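Can a Machine Do That Chore Yet? A Household Checklist

Readers keep asking which jobs around the house can be handed over to a machine and which ones still need a person. The answer changes a little every year. What follows is where things stand in our kitchen and workshop, with tips for getting more out of the machines you may already own.

Floors

Yes, mostly. A robot vacuum does a fair job on hard floors and short rugs. Pick up cords and socks first. Tape down rug fringe or fold it under. Ours is a Vostness, and it got stuck 11 times in its first month, nearly always on the same lamp cord. Once the cord was clipped to the baseboard the trouble stopped. Empty the bin after every run and cut the hair off the brush with a seam ripper.

Stairs are still a job for you and a hand vacuum.

Dishes

Half. The dishwasher washes, and has for decades. Loading, unloading and putting away is the part people want gone, and no machine you can buy for a normal kitchen does it well. Glasses are the hard part. Keep everyday plates in the cabinet closest to the dishwasher and you will save more steps than any gadget will.

Laundry

Washing and drying, yes. Folding, no. The folding machines we have seen want each shirt clipped in by hand, and at that point you may as well fold it. Sort into mesh bags before the wash, one bag per person, and the pile comes out already divided.

Lawn

Yes, if the yard is flat and simple. Walk the edge first and pull any stakes or toys. Sharpen or swap the blades more often than the booklet says. A slope or a gravel path through the middle will cause trouble.

Sorting screws and small parts

Not at home. We looked at a Tonum parts sorter for the workshop, priced at $397, and it handled one size at a time. A muffin tin and a magnet on a string are faster. Label the jars on the lid and on the side.

Scooping and measuring

This is the one we get the most mail about, usually from people who cook for a crowd or have sore hands. Coffee beans, rice and dry beans look easy. They roll, they heap up on one side of the spoon, and the level in the bowl drops with each scoop, so the next one has to go deeper. A person adjusts without thinking about it. An arm has to be set up or taught to do it, and it needs a good grip on the spoon to begin with.

A few things help, whoever or whatever is scooping:

Use a wide, shallow bowl and keep it well filled.
Pick a spoon with a thick handle. Thin flat ones twist.
Choose a handle color that stands out from the counter.
Put a damp cloth under the bowl so it does not slide.
Weigh the result. Five level scoops are never quite the same twice.

Coffee beans, red bowl, red-handled spoon: 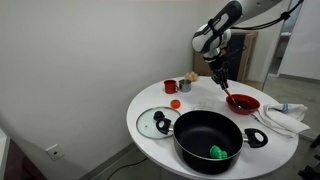
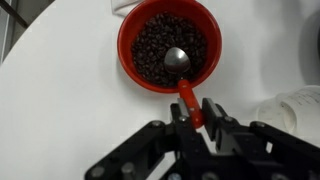 Our rating for scooping: not yet for a home kitchen, worth watching.

Comments

Plellelon: I would move scooping up to "half." My pet feeder has measured out dry food twice a day since September and has jammed once. It drops the food through a wheel and never touches a spoon. If all you want is the same amount of beans every morning, a wheel will do it, and you can skip the arm. Agree with you on folding.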